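Sorting a Junk Drawer With Two Arms: Final Project Report
Markos Tsakiris and Shahla Ahmadpour, February 6, 2026

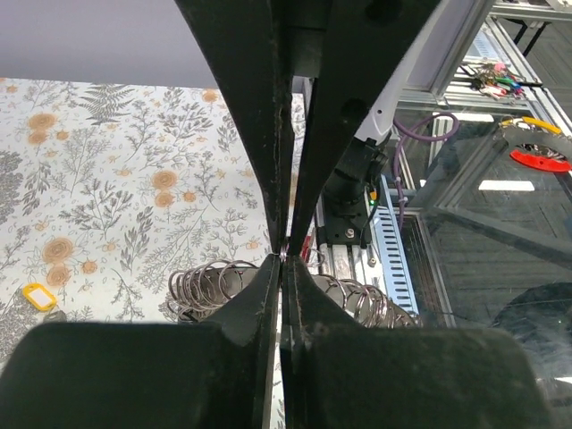

Figure 1. Wrist camera view with the metal binder coil held between the fingertips. The yellow key tag is on the cloth at lower left.

1. What we set out to do

Our project started with a drawer. Shahla's family has one of those kitchen drawers where everything small ends up sooner or later, and we thought it would be a fun (and, we believed, fairly easy!) job for a pair of small robot arms to pick those things up one at a time and put them in the right box. We built the setup at the Zorkano shared workshop, where we had a corner and a very patient group of neighbors from August onward.

We named the build Draltesa, mostly so we'd have something to write on the storage bin.

2. The build

The frame is aluminum extrusion with clear acrylic panels, and the arms are mounted on slotted rail so that we could slide them along until their reach overlapped. We moved them more often than we'd like to admit. Each time, we had to loosen the block, shift it, tighten it and then redo the calibration, so by the end Markos could do the whole thing while eating a sandwich.

The tablecloth was Shahla's idea. Our first runs were on a plain white board and the results looked wonderful, but a real table isn't a plain white board, and she wanted to know what ferns and flowers would do to us. They did quite a lot. The orange flowers in particular kept being picked out as objects, and we spent two weeks collecting more pictures on the cloth before that settled down. In all we labeled 3,365 pictures by hand, taking turns, with the radio on.

3. Picking up the coil

We want to spend a little time on the binder coil, as it gave us the most trouble of anything in the drawer. The key tags are flat and light and the gripper slides under an edge if you come in low. A coil has no good edge. It rolls, it stretches, and the loops fan out on either side of the fingers, so the software has a hard time deciding where the middle is.

What helped was closing slowly and stopping at a light squeeze. With that change we got 83 percent of coil attempts to end in the box, over 10 sessions. Before that we had stopped writing the scores down.

4. Things still to fix

Reflections from the ceiling lights show up on the acrylic, and we'd like to try a matte film there. The fingers are scuffed and could use fresh tips. The cable on the second arm also needs a proper clip, and Markos has promised to print 5 of them so we have spares.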